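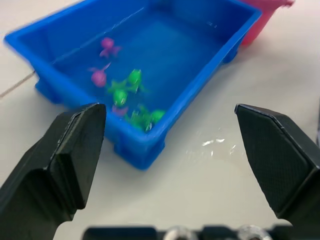
Skutia Releases Rollow 2, Planning and Perception Software for Two-Arm Tabletop Robots

MASILELA, Tuesday, October 1, 2019. Skutia today released Rollow 2, a new version of its software for robots that work with two arms at a shared table. The release adds a perception module for objects in and under water, a new planner that schedules both arms together, and a replay tool for looking at runs that went wrong.

Rollow 2 is available now to existing customers as a free update. New licenses can be ordered from Skutia directly.

Objects in water

Most grasp software expects an object to stay where it was last seen. Small floating objects drift whenever a gripper touches the water, and objects below the surface appear shifted from their true position. Ripples and glare add false edges that earlier versions of Rollow often reported as objects.

The new module, called Gomurura, handles these cases in three stages. It first finds the rim of the container and fits a water surface inside it. It then marks bright reflections and leaves them out of the depth estimate. Last, it tracks each remaining object over a short run of wrist-camera images and gives the planner a predicted position along with a confidence value. If confidence is low, the arm holds still above the container until the water settles or a time limit set by the user runs out.

The main test task for Gomurura uses small toy sea creatures in pink and lime green, floating and submerged in a blue tub of clear water. The arms have to take the toys out and sort them by color. Green and pink toys bunch together in the water, and the module has to separate pieces that touch or partly hide one another. Puddles on the table are part of the test as well. Rollow 2 labels standing water on a tabletop as a surface, so the planner no longer tries to steer around it as if it were an obstacle.

"We picked toys because they are cheap, light and badly behaved in water," said Cremilda Siqueira, head of perception at Skutia. "A toy fish will roll over when you go in for it. With the old version the arm closed on the spot where the fish used to be. We rewrote the tracker three times before May, and the one we are shipping is the simplest of the three."

Skutia logged 879 pick attempts with the release version. Of these, 748 ended with the object placed at its target on the first try. Most of the remaining attempts were lost to slips after contact, a problem the current version does not address. Skutia plans to work on it through changes to grip force control.

One planner for both arms

In the previous version, each arm had its own planner and the two took turns when their paths came close. The new planner treats the arms as one system. It plans around the grippers and arm links together, and it keeps a margin around cables that hang near the wrist. The size of that margin can be set separately for each arm.

This matters most when both arms work over the same small container. With a shallow tray between them, one gripper can stay low at the rim while the other approaches from the opposite side. The planner also accounts for bowls and other items standing next to the work area. Personal items at the back of a table, such as books and bottles, can be marked as off limits by drawing a zone in the setup screen.

Clear plastic parts are still hard for the camera pipeline. Rollow 2 includes an experimental setting for transparent lids and disks, switched off by default. Skutia asks customers who turn it on to send in their logs. 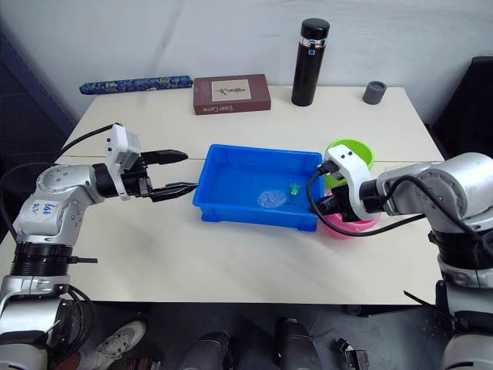 Replay tool and logs

Rollow 2 records camera images, joint positions, planner decisions and gripper commands on a single timeline. The replay tool shows the wrist and head views next to the plan that was active at that moment. Users can step backward from a failed grasp, change a setting and run the planner again on the same data without moving the arms.

"Customers used to send us a video and a guess," Siqueira said. "Now they can send the run itself, and we can look at the same thing they are looking at."

Logs from the previous version can be opened in the replay tool but do not contain planner decisions.

Upgrading

Saved tasks from the previous version load without changes if they use one arm. Two-arm tasks need to be opened once in the setup screen so the shared planner can check them. Wrist cameras should be calibrated again after the update.

About Skutia

Skutia develops control, perception and planning software for robot arms used in research labs and light assembly. The company is based in Masilela.

Press and customer questions can be sent to the Skutia office in Masilela, attention Cremilda Siqueira.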